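Research / Household Studies / Working papers
Filed under: Everyday Packing and Storage
08/05/2024
By Ewan MacRitchie and Svenja Grube

4. Snacks on the party table

4.1 Why a party table

We came to snack packets by way of birthdays. The earlier sections dealt with drawers and pantry shelves, where things have a usual spot and people mostly put them back in it. A party table has no usual spots. Packets get set down wherever a hand happens to be, they are small and light and slippery, and at some point somebody decides that all of it should go into one box. That decision, and everything that follows from it, is wonderful material for anyone who cares about how people put things away — we could have filled the whole paper with it.

The Kandska table was dressed with a cloth covered in balloons, streamer swirls and little star confetti, with a birthday greeting in cursive. We had first thought of using a plain cloth for the whole study, and we are very glad we dropped the idea. A printed cloth changes how a table is read. Bright foil on bright balloons is easy to overlook from a chair, and a packet that would shout on bare wood can sit quietly among the red and yellow shapes. Several of our packers went back to the table after they had announced they were done, and found one more.

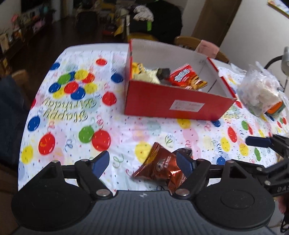
Packers were told only that the snacks should end up in the box and that the box should be fit to carry to another room. They were free to choose the order, to move things once they were in, and to stop when they liked. We kept the wording loose on purpose. In our June trial at Lakmont we had asked people to pack "neatly," and the word did far too much work: they lined up packets by color, turned every front panel the same way and took so long over it that no real party would have waited for them.

4.2 What counts as a snack packet

Packets differ a great deal in how they behave, and the differences matter more than what is inside. We sorted ours by feel before we sorted them by anything else, and this turned out to be one of the happiest choices of the project.

Pillow packets are full of air. They take up a lot of room for what they weigh, they lean well against a wall, and they roll off anything flat. Crumpled foil bags have given up some of that air and keep whatever shape they were last squeezed into. They are noisy, too, and more than one packer told us the noise helped them know they had a good hold. Flat packets, such as a single biscuit in its own sleeve, lie down obediently and are then very hard to pick up again, as there is nothing to get hold of but an edge. Bars are the easy ones. They have a stiff middle and two crimped ends, and people reach for them first when they want a quick win. Last come the small wrapped candies, which slide into any gap you leave them.

The label plays a smaller part than we expected. Packers who could read a wrapper did not handle it any differently from packers who could not. Svenja Grube had predicted the opposite in our notes, and cheerfully paid for the coffee.

4.3 The box

We are fond of shoeboxes. They are the right depth for snacks, nearly every home has one to spare, and the low sides let you see what you have already done. A Pirkico storage tub was tried early on and set aside; its walls were so tall that packers dropped things in from above and never looked at them again. With an open shoebox they look constantly. They set a packet down, glance, and shift it a little toward a corner.

The walls turn out to do a lot of the work. A pillow packet propped against an inner wall stays up and leaves floor space in front of it, and people seem to find this out with their hands before they could tell you about it. Ask them afterward and they will say they "just put it in." Watch them — and we did, many times over, with real pleasure — and you see the same packet offered to the wall, let go, caught, and offered again.

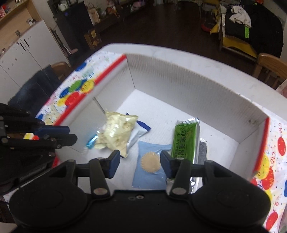
Figure 7. The snack box on the balloon-print cloth, holding a pale yellow-cream packet, a small shiny blue candy wrapper, a flat light blue biscuit packet, a green bar wrapper and a silver foil packet, among others.

4.4 Order of packing

We coded 40 packing rounds in all, using the scheme from Section 2 with one change. The code for "stacked" was split into "stacked" and "overlapped," because packets do not stack the way cans or books do. One slides partly over its neighbor and the two settle together. Overlap was so common that treating it as untidy would have made nearly every box in the study a bad one, and they plainly were good boxes. People carried them next door without losing a thing.

We found 3 broad ways of going about it. Some packers cleared the near side of the table and then worked outward. Others went for the biggest packets wherever they were and filled in with small ones. The last group had no order that we could name at first, until Ewan MacRitchie noticed that they were following the cloth: they finished one patch of balloons before moving on to the next, as if the print were a map. We have not seen this reported before and it delighted us. It also gives a simple reason to keep printed cloths in future rounds, and to try a few with larger and smaller patterns.

Flat packets were the usual trouble in every group. Left until late, they were laid on top and slid about when the box was lifted. Put in early, they vanished under everything else, and the next person who wanted a biscuit had to dig. The Sárközi coding sheet has no entry for "findable later," and we would argue that it needs one. A party box is packed in order to be opened again soon, often by a child, and a snack that cannot be found has not really been put away well.

4.5 Leftovers and edge cases

Empty wrappers raised a question we had not planned for. Is an empty wrapper a snack, a piece of trash, or a thing on the table that simply has to go somewhere? Packers split on this, and some changed their minds halfway through a round. We let them. Where a wrapper went into the box we coded it as packed, and where it was set to one side we coded it as sorted out, with a note.

Plastic bags were also treated in different ways. A bag with things already in it was seen by some as finished business and left alone, while others felt a bag had no place on a table once a box was available. We kept both readings in the data. Section 5 takes them up again with the kitchen rounds, where bags are far more common and people hold much stronger views about them.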